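Search this site Enter keywords

Toast Day

Doors at Plukine opened at nine and by ten past we were already behind.
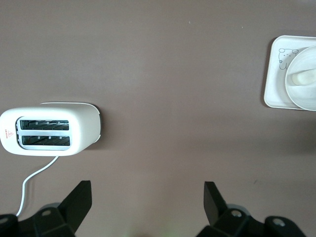
Is it going to make breakfast or just look at it, somebody called from the back row, and the whole room laughed, even the Bunden people, who never laugh at demos.

I had the headset on. Bad idea – I could hear myself breathing. "Two fingers," I said, "one arm, a toaster." Twenty-six visitors. Eight chairs. The rest leaned on the wall with their coats on.

Run 204. We'd done the other 203 with no one watching.

The arm hung there. Thinking, my mother would of said. A kid asked if it knew what a bear was, becuase there was one on the plate. I said no. Then I said maybe. Then my boss looked at me.

Go on, go on. My thumb on the green key. Thirty-nine seconds is a long time when people are holding coffee.

It moved. Down, a little left, stop. Down again. Someone's phone rang – that awful Leltell jingle – and I swear the whole row leaned in toward the table instead of away from it. The kid had both hands over her mouth.

"Does it get tired?" she asked, through her fingers.

"No," I said. I'd slept three hours.

The fingers started to close. I forgot the next line of the script and just watched, same as everybody.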